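Brerkstead

Brerkstead is a market town on the east bank of the River Oltness, at the point where the river leaves the hills and enters the Pliveck plain. It grew up beside a ford, later replaced by a stone bridge, and was for most of its history a center for wool washing and leather work. The town is best known for its public bathhouse, its covered market and the annual raft race held in January.

Name

The first part of the name is usually taken from an old word for a thicket of briars. The second part means a place or farm. Older maps also give the spellings Brerksted and Brearkstead, and the second of these survives in the name of a lane behind the market. Local people often shorten the name to "Brerk" in speech, although this form is not used on signs.

Geography

The town lies in a shallow bend of the river, with high ground to the north and flat farmland to the south. The oldest streets run parallel to the water and are linked by steep, narrow passages known as slips. The slips were used to carry fleeces down to the washing stages, and several of them still have the worn stone channels that drained water back to the river.

The soil on the north side is thin and stony and is mostly used for grazing. South of the town, the land is heavier and was prone to flooding until the drainage cuts were dug. The highest point in the parish is Gallow Top, which stands 2,776 feet above sea level and is reached by a footpath from the end of Upper Street. Snow can lie on the summit well into spring.

History

The ford was in use long before there was a permanent settlement. A few farmsteads were built on the east bank, above the reach of ordinary floods, and a weekly market was being held there by the time the first bridge was finished. Tolls from the bridge paid for the paving of Upper Street and for the wall around the churchyard.

Wool washing brought the town its first real growth. The water of the Oltness is soft above the bridge, and fleeces were sent to Brerkstead from farms across the plain to be cleaned before sale. At its height the trade employed 1,000 people in the season, many of them lodging in the lofts along the slips. Tanning followed, using oak bark from the northern woods, and the smell of the tan pits is mentioned in nearly every traveler's account of the town.

Both trades declined when the railroad reached Pliveck but passed Brerkstead by. The tan pits were filled in and the ground was used for housing. A branch line was opened later and ran for 100 years before it was closed to passengers. The station building is now a feed store, and part of the track bed has become a cycling path.

Economy

Farming, food processing and small workshops provide most of the work in the town itself. A dairy on the southern edge makes a hard, pale cheese sold under the town's name. Many residents travel to Pliveck for work, and the morning bus service is the busiest in the district.

The covered market is open for trade four mornings a week. Its iron roof was put up to replace an open square where stalls had been damaged by storms. The stalls nearest the river entrance are still reserved by custom for fish and poultry, while cloth and household goods are sold at the upper end.

The bathhouse

The public bathhouse on Lower Slip was built to serve the wool washers and tanners, few of whom had running water at home. It had separate entrances for men and women, a row of tubs on each side, and a boiler room in the cellar fed by coal from the wharf. Bathers paid at a window in the hall and were given a towel, a piece of soap and a brass token. The tokens were stamped with a tub number and are now sought after by collectors.

Use of the bathhouse fell as homes in the town were fitted with plumbing. The tubs were taken out and the building served for a time as a grain store and then as a school gymnasium. It was later listed as a protected structure, and the local historian Bernadette Moynihan wrote the standard account of it, The Lower Slip Baths, which draws on the original account books and on interviews with former attendants.

Bathing at home took longer to change than the closing of the bathhouse might suggest. Many of the older houses had no space for a bathroom, and a tin bath in the kitchen remained common. When bathrooms were added, they were often built into a back bedroom or over the scullery. Showers were rare in Brerkstead before the large housing estate at Venkataraman Park was built, and they are now found in most homes in the town.

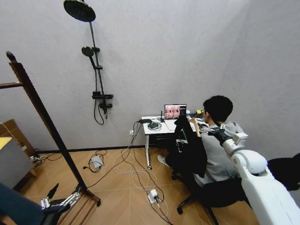 A black wall-mounted shower with an overhead rain head and a smaller handheld one.

Culture and events

The raft race is held in January on the stretch of river between the old washing stages and the bridge. Teams build their rafts from barrels and planks, and the rules forbid the use of any metal fastening. The winners receive a fleece, which is returned the following year. The race is called off if the river is above the flood mark on the bridge pier.

The town band plays in the covered market through the summer. A small museum on Upper Street has displays on wool washing, tanning and the railroad, together with 2 of the original bathhouse tubs. Its collection of slip signs and shop boards is kept in the rear gallery.

Transportation

Buses run to Pliveck and to the villages along the upper Oltness. The stone bridge carries one lane of traffic in each direction and is closed to heavy trucks, which use the newer crossing downstream. The cycling path along the former branch line was extended to the edge of Pliveck on 12 December 2021.

See also

River Oltness
Pliveck plain
Wool washing
Public baths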